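4. The Laundry Task

4.1 Setting up

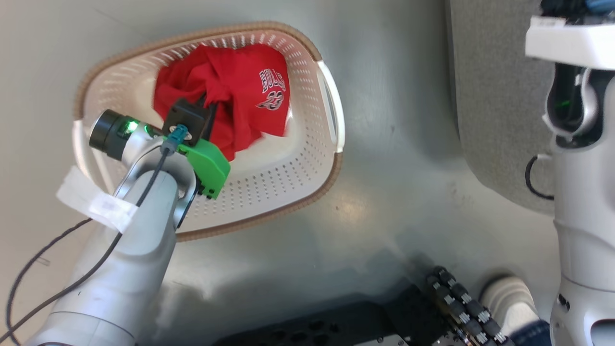 Figure 1. Left gripper over the jersey during the laundry task. The wrist camera is on one side of the gripper and the green printed bracket on the other.

The brief for the spring student project was short enough to fit on a sticky note: get a garment out of a basket and put it on a table, using two arms, without a person touching anything. The team had 14 weeks. Eight of the students had never programmed an arm before, and the remaining few had done so just often enough to be overconfident. Silvan Zaugg, who supervised, asked at the first meeting how long the group thought the lifting part would take. The minutes record the answer as "an afternoon".

The software was built in two layers. The lower one, which we called Nireck, turned hand movements made by a student at the controls into arm movements. The upper one, Cirnora, learned from recordings of those movements and tried to repeat them unaided. The names were chosen by vote and mean nothing, a fact that has not stopped visitors from asking what the letters stand for.

Garments were picked for being awkward in different ways. A towel has four corners and behaves as though it wants to be found. A sports jersey has openings in several places, print on the fabric and no obvious top once it has been dropped. The red jersey in Figure 1 became the standard test item for the second half of the project, largely on the grounds that the lettering gave the students something to argue about. One camp held that the model was looking for the white print and steering by it. The other held that the model was steering by the edge of the basket and would have grabbed at anything inside. We return to this in Section 4.3.

4.2 Recording

Each student recorded 20 demonstrations. The rules were that the garment had to be dropped in afresh every time, that the basket could be turned but not tipped, and that a failed lift was to be kept and labelled as such. The third rule was followed with some reluctance. Early on, the share of failed lifts in the files was so low that we sat in on a session, after which it rose sharply.

Oval baskets deserve a word of warning. A gripper coming in from the side has the rim to clear, then the handle, and then has to drop its wrist without dragging its own cable over either. Most of the early stops were caused by contact with the basket and had nothing to do with cloth at all. The group's first proposal was a bigger basket. The second, adopted after a long discussion, was to start the approach higher.

4.3 Results

Of 89 unaided trials with the jersey, the arm lifted the garment clear of the rim in a little over half. That figure pleased the students more than it pleased us, as "clear of the rim" includes several cases in which the jersey then fell on the floor. Lifts that began at a fold went well. Lifts that began on a flat stretch of fabric tended to end in a polite pinch of air.

To settle the argument about the print, we turned the jersey inside out and ran the same model again. It did slightly worse, by a margin too small to support either camp, and both claimed it. A plain shirt, which might have decided the matter, was promised by three separate people and had not arrived by the end of May.

The model was also tried on the arms of the neighbouring Rarnamau project, where it reached with great confidence for a spot well to the left of the basket. We put this down to camera mounting, and have left it for next year's group.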